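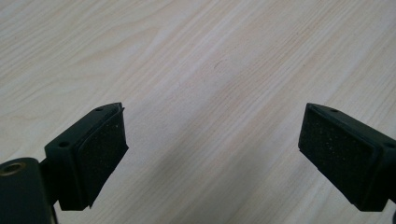 August, lab notebook, Ruluron club project

Started 4:15. Goal for the afternoon was to get through the hand-held recordings for the block task before we touch the Storkix arm again.

Foam pads are picking up lint and the edge on the left one is getting worn. Grip still seems OK on the big blocks. Small ones slipped in 3 tries out of 31, all on the pull up. Wiped both pads with tape after that and went on.

Opening width drifted again. Re-zeroed with the fingers fully open – do this at the start of every set, it takes a minute.

Light from the window changed a lot after 5. Kept those takes in a separate folder (Tunia_late) until we decide.

Total so far is 80 good takes. Need more than 11 per block color before training is worth trying.

To do: cut new pads, check the finger screws, ask about table time for the Laizer demo.

Comments (3)

We have spare foam in the second drawer, same thickness.

Did you re-zero before or after cleaning the pads?

After. Will redo the first set if the numbers look off.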